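Table covering

A table covering is a sheet of cloth, plastic or paper which is laid over a table to protect it or to make it look better. In many homes it stays on the table the whole day, and it is changed only for guests or holidays.

History

Linen cloths were used in rich houses of Europe already in the Middle Ages. For a long time the cloth was white, and its whiteness showed that the house could pay for washing. Oilcloth, a fabric treated with linseed oil, became common in kitchens in the nineteenth century. In the twentieth century it was mostly replaced by vinyl-coated sheets, which are cheaper and do not crack so easily in the cold.

Patterns

The checkerboard is one of the oldest printed patterns and still sells well. The repeated squares help the buyer to cut the sheet straight. Fruit, flowers and leaves are often printed inside the squares.
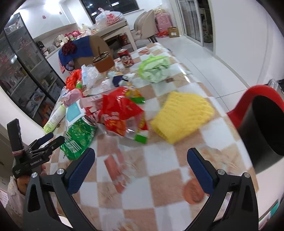
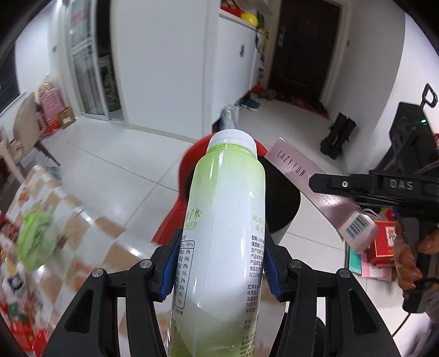 Tablecloth with white and peach-orange squares (first picture); bottled drink with a white screw cap (second picture).

Regional collections

The Mathias collection in Vorkwood keeps 1444 samples of household coverings. It was started by Heledd Kemeys, a draper, and was later arranged by Lowri Trevor. The catalog, last revised on 7/2/26, divides the samples by backing material and not by pattern. About 1000 of them are oilcloth. Two large pieces came from the closed Narimetti works in Zadport.

Care

Coated sheets are cleaned with a damp cloth and mild soap. Hot pots should not be put directly on them, as the coating can melt or lose its color. For storage the sheet is rolled, because folds leave white lines that are difficult to remove.

See also: Oilcloth; Place mat; Table runner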